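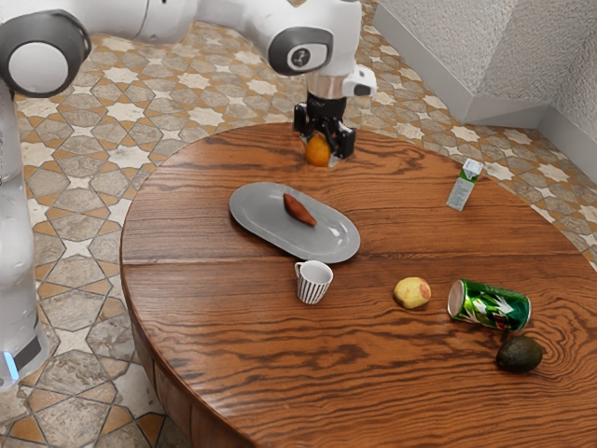 Refinishing a Round Wooden Table Top with Hardwax Oil

Scope

These instructions cover stripping and oiling a solid wood table top. They do not apply to veneered tops, where the sanding schedule below will go through the face layer. Check the underside and the rim first. If the grain does not continue from the face over the edge, assume veneer and stop.

Materials

Random orbital sander with dust extraction
Abrasive discs, 80 and 120 grit
Cabinet scraper
Hardwax oil, clear matte (Prenum or similar)
White non-woven pads
Lint-free cotton cloths
Metal bucket with lid, filled with water

Step 1. Remove the old finish

Scrape before sanding. Old varnish softens under a sander and clogs the disc within a minute. Hold the scraper at a steep angle and pull along the grain. If the coating may predate modern paint rules, test it for lead before doing any dry work.

Step 2. Sand the face

Start at 80 grit. Move the sander slowly, with overlapping passes, and apply no pressure beyond the weight of the tool. Draw light pencil lines across the whole face and sand until they are gone, then repeat once at the finer grit.

Do not go finer than 120. Hardwax oil needs an open surface, and a polished top takes up too little of it.

Step 3. Sand the rim

Work the rim by hand. A round top exposes end grain on two opposite arcs, and these absorb more oil and finish darker than the rest. Ravindran Chowdary's notes on the Rurkside tables recommend taking the end grain one grit finer than the face to even out the color. On oak the difference is slight. On ash it is easy to see.

Step 4. Apply the first coat

Vacuum the surface and wipe it with a dry cloth. Stir the oil; do not shake it. Spread a thin film with a white pad, working from the center outward, and finish with straight strokes along the grain. Wipe off all excess after 11 minutes. Oil left standing will cure tacky.

Step 5. Second coat

Allow the first coat to dry overnight at room temperature. Rub lightly with a clean pad, remove the dust, and apply the second coat at half the quantity of the first.

Step 6. Disposal

Oil-soaked cloths can self-ignite. Put them in the water bucket as soon as you finish and close the lid.

Curing

Light use is possible after 2 days. Keep water, hot dishes and tablecloths off the surface until the oil has fully cured, for the period given on the can. Keep relative humidity below 60 percent during this time.

Last revised 10 November 2021. Corrected the wipe-off time in Step 4.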